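Software Engineer, Manipulation Planning and Control
Jostemico, Birkano office
Full time, permanent
Posted November 2022

Jostemico develops the software layer for tabletop manipulation: perception, grasp selection, motion planning and the tooling that connects them. We do not build arms. Our stack runs on hardware from several suppliers, and most of the work in this role concerns what happens between a camera message arriving and a joint command going out.

The team has 13 engineers. You would report to Joyce Laizer, who leads planning and control.

What you will work on

The grasp planner, written in C++17. It takes object pose hypotheses from perception and returns ranked grasp candidates with approach and retreat segments. Candidates for round objects lying on their side are currently ranked by a hand-tuned cost. We want to replace this with a learned score and keep the old cost as a fallback.

The wrist camera pipeline. Objects are often only partly in view once the gripper is close to the table, and the arm's own shadow changes the background. The current segmentation model handles this unevenly. You will share this work with the perception group.

Kolář, our internal replay tool. It steps through logged episodes with camera, joint and planner state aligned on one clock. The regression set holds some 3000 episodes and runs nightly. Failures need better grouping than they get now.

The controller interface. The command loop has a deadline of 10 ms. Missed deadlines are logged, but they are not yet traced back to a cause.

Required

Solid modern C++ and working Python
Experience with a motion planning library, used or written
Rigid body transforms, camera calibration and frame conventions, to the point where you can find a sign error in someone else's code
Linux, Git, and code review as a daily habit
Written English good enough for design notes

Useful

Training and deploying segmentation or pose models
Real-time scheduling and profiling
Contact or force-based control
Maintenance of a build system that other people depend on

A degree is not required. If you have one, list it.

Current task set

The first assignment is in the cup handling module. The objects are plain cups in more than one color, placed upright or on their sides, and the planner has to choose a grasp from wrist camera input alone. The open issues are grasps near the rim, neighboring objects of the same color, and objects cut by the image border. 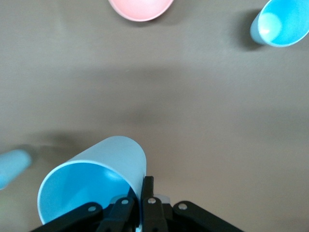
Wrist camera view, cup handling module: gripper on a blue cup lying on its side.

Terms

The position is based in Birkano, with up to two remote days a week. Robot time is booked in shared slots. On-call duty does not apply to this role. There is a probation period of six months.

How to apply

Send a resume and one code sample of your own, in either language, to Obaidul Kodikara through the application form. Include a paragraph on what the sample does and what you would change in it. A cover letter is optional.

The process is a short call, a take-home exercise using logged data, and a technical interview at the office. We reply to all applications within 10 working days. Recruitment agencies are asked not to submit candidates.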